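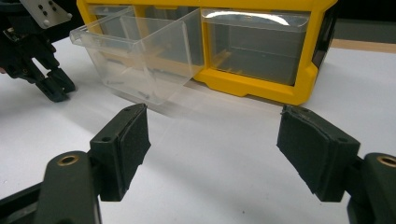 Yellow organizer with the clear drawers, left one pulled out a bit.

I spent most of Sunday sorting out my sewing things, and I got further than I thought I would. The buttons took the longest. My aunt left me a cookie tin of them when she moved to Kulotcombe, and I had never gone through it properly. I sorted by size first and then by color, gave up on color after an hour, and went back to size. There were 102 shirt buttons in plain white. I will never need to buy another one.

Thread was easier. I threw out anything that snapped when I gave it a tug. That got rid of a lot of the old cotton, including a dark green I liked. Polyester seems to last longer, at least in my house. I kept 21 spools and put them in a shoe box, standing up so I can see the colors from the top.

Dzintra Siliņa asked me last month what I do with fabric scraps. Anything smaller than my hand goes in a bag for stuffing. Larger pieces get ironed, folded and stacked by weight, with the denim at the bottom. I used to keep everything, but the pile just grew and I never looked at it.

I also found two zippers I bought for the gray coat and then lost. The coat has been hanging on the back of the door since November with safety pins down the front. One of the zippers is the right length. The other is 4 inches too short, so I must have measured wrong or picked up the wrong packet.

Plan for this week is to get the old zipper out of the coat. The lining is sewn right over the tape - whoever made it did a thorough job - so I'll have to unpick that first. If anyone has a seam ripper they like, let me know in the comments. Mine has gone blunt and pulls at the fabric.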